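Giraldo Sandwich Loaf Pan with Sliding Lid
by Prikham Bakeware
Item 1673
In stock, ships in two days

I started baking my own sandwich bread because I was tired of slices that didn't fit my toaster. My first pans were the regular open kind, and I got those big mushroom tops every single time (delicious, but try cutting a neat triangle out of one!). So when Prikham sent over a sample of the Giraldo last January, I put it straight in the oven, and I've hardly used anything else at home since. Now I sell it, and I'm pretty happy about that.

It's a long, straight-sided pan with a lid that slides on along the rim. The dough rises, hits the lid and fills out the corners, and you end up with a square loaf with a tight, soft crumb and a thin crust. My kids call it store bread, and they mean it as a compliment.

The pan is 13 inches long on the inside, so one loaf gets us through most of a week of lunches. It's heavy-gauge aluminized steel with folded corners, and there are little vent holes in the base so steam can get out. I've dropped mine on a tile floor twice. One corner has a dent and the lid still slides fine.
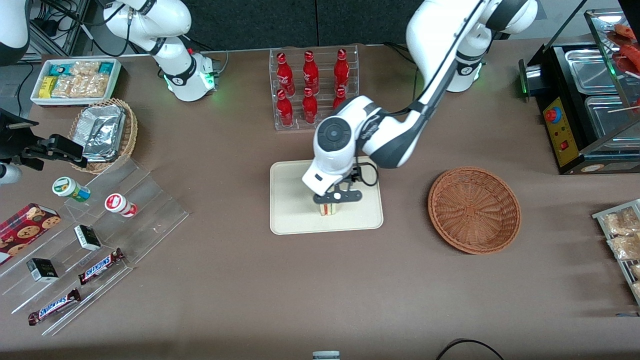
About fillings, because people always write in and ask: a fine crumb like this one is great with anything a bit wet. Egg salad, tuna, cucumber with cream cheese, all good. Butter the bread right to the edges first and it holds up until lunchtime. If you're making a big batch for a party, bake the day before, leave the loaf whole overnight in a bag, and slice it cold with a long serrated knife. I tried slicing a warm one once for a baby shower and it went to mush, so please be more patient than me.

What size dough?
I use 488 grams of bread flour for a plain white loaf, and that gets me sharp corners without dough squeezing out under the lid. Whole wheat needs a little more. Slide the lid on when the dough is a finger's width below the rim. Too early is fine, too late and you'll be scraping the lid and saying bad words!

Before the first bake
Wash it by hand in warm soapy water, dry it in a low oven, then grease the inside and the underside of the lid. I was skimpy with the grease on the lid the first time and had to pry it off with a butter knife. After five or six bakes the coating settles in and you can go lighter.

Cleaning
No dishwasher, please. It dulls the finish and the rim can rust where the lid rubs. Mine gets a wipe with a damp cloth and goes back in the cooling oven to dry.

Details
Inside length: 13 inches
Material: aluminized steel, nonstick coating
Lid: included, slides from either end
Oven safe: yes, not for the broiler
Color: dark gray

Price: $56, lid included

Goes well with
Plalden bread knife, long serrated blade
Welness cotton bread bags, set of two

Returns
Send it back within a month if you don't like it, even if you've baked in it. Just wash it first, and put the lid in the box too (you'd be surprised how many come back without one).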